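Clundonum Student Forum > Money and Fees > Lab course fee change, spring term

tfjeld_mech
August 29, 2024

The registrar's fee schedule is up. Lab courses in engineering move from a flat fee to a per-credit fee starting in January. The flat fee was $389 per term no matter how many lab courses you took. The new rate is $30 per lab credit, plus a $25 materials charge per course.

For one four-credit lab course the new total is $145. For three of them it is $435. So light loads pay less and heavy loads pay more. The crossover is between two and three courses.

My question is how this interacts with the Wallar grant. The grant letter says it covers "the term laboratory fee" and gives no dollar amount. If that line item no longer exists, what does the grant pay?

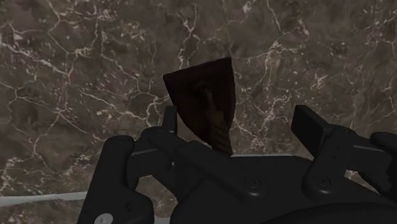 Simulation view, gripper open over the counter.

Torunn Fjeld
Mechanical, third year

sturkau_commuter
The grant pays whatever is coded as a lab fee on your account. The code is what matters, and the wording in the letter is left over from older years. Check your account under Charges, then Detail. If the code starts with LF it is covered.

pell_grid
That is half right. The $30 per credit part is coded LF. The $25 materials charge is coded MC, same as art studio supplies, and MC has never been grant eligible. I had an MC charge last year for a ceramics elective and paid it myself.

tfjeld_mech
Then a three-course load leaves $75 uncovered. Under the flat fee the uncovered amount was zero.

sturkau_commuter
Where did you see MC? The schedule PDF has no codes in it. I would not assume they reuse the art studio code for engineering.

pell_grid
Footnote on the last page of the schedule: "Materials charges are assessed as in Studio Art." It doesn't print the code, but assessed the same way means coded the same way.

sturkau_commuter
It means calculated the same way. Those are different things.

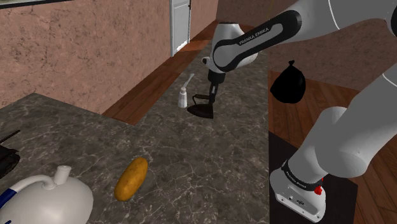
quietledger
Both of you are guessing at the footnote. I emailed the aid office. The reply said coding for spring charges has not been set and will be posted before registration opens. They also said the Wallar grant has an annual cap of $3,880 across all fee types, so anyone close to the cap should look at that first.

tfjeld_mech
I didn't know about the cap. It isn't in my letter.

quietledger
Page two, under Terms. Mine has it. Yours may be the renewal version, which is one page and refers back to the original.

tfjeld_mech
Found it in the original. Thanks.

nine_credit_nick
Part-time here. One lab course a term, and I paid the full flat fee every time. The old system had me paying for other people's lab hours. I'm fine with this change.

pell_grid
Part-time students do better, agreed. But the mechanical degree plan puts three lab courses in the same spring and you can't spread them out without adding a term. A term costs a lot more than $46.

nine_credit_nick
Then the degree plan is the problem. Per-credit pricing is how tuition works already.

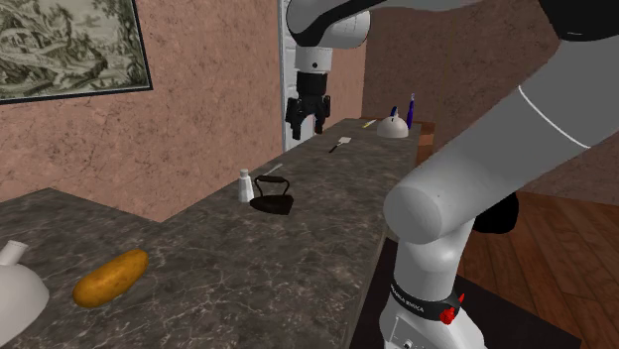

Robot arm beside the stone counter, wider view.

sturkau_commuter
Does anyone know if the Kikuchi exchange students get charged the same way? Their agreement used to waive the flat fee.

quietledger
Their agreement waives "mandatory term fees." A per-credit charge may not count as one. I would ask the exchange office and get the answer in writing.

tfjeld_mech
I've sent the aid office the coding question with the footnote attached. Will post the reply in this thread.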